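Cropper Clamp-On Bench Lamp

I've been selling lamps for 19 years and I still get more questions about this one than anything else in the shop, so I've finally given it a proper page. It's a plain clamp-on lamp for people who sew, glue, solder, paint or just want to read the tiny print on a seed packet. It comes in black or cream. The cream one goes a little yellow near the bulb after a few years (mine has, and I kind of like it).

The clamp opens wide enough for a kitchen counter, and there's a rubber pad inside so it won't chew up your table. The arm has two joints plus a swivel at the head, and it stays where you put it!

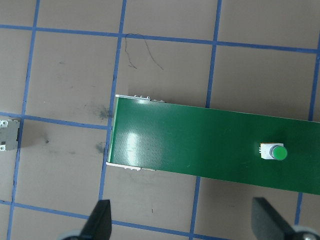 What's in the box

Lamp and arm
Table clamp with rubber pad
Snap-on diffuser
Hex key for the joints
Power cord, 8 feet

The bulb is not included. It takes any standard screw-in LED, and I'd go with a warm white unless you match thread or paint, in which case get a daylight one. Amber Lockwood bought two for her upholstery shop and runs one of each, which sounds odd until you've tried to tell navy from black at four in the afternoon.

Setting it up

Clamp first, arm second, bulb last. If the arm droops, give the lower joint a quarter turn with the hex key and try again. Don't crank it — the nut is brass and it will strip, and then you'll be writing to me for a new one. (I keep them in stock. Dean Clegg has had three.)
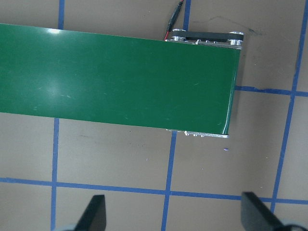
The cord comes out of the base on the right-hand side, so lefties may want to clamp it at the back of the table and swing the arm over. I do that myself and it keeps the cord out of my coffee. The switch is on the head, a big chunky rocker you can find in the dark.

About the diffuser 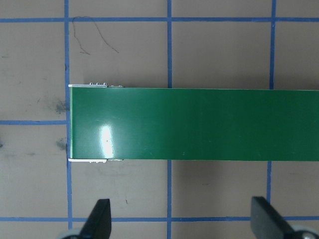 The diffuser is the milky cover that snaps over the shade, and most folks take it off on day one for the extra brightness. Please give it a week! Cloth and cardboard are fine under a bare bulb, but anything glossy bounces the light right back at you. That long green panel has a bright white streak down at its left end, while the darker stretch to the right is easy on the eyes. If your pencil mark happens to fall in a streak like that, good luck seeing it. Snap the cover on, or tip the head a few inches toward you, and see which you like better.

Spares and returns

Diffusers, nuts and clamp pads are sold one at a time. Returns are fine within 176 days, box or no box. Phone orders go to Pauline Crabtree, every day except Sunday.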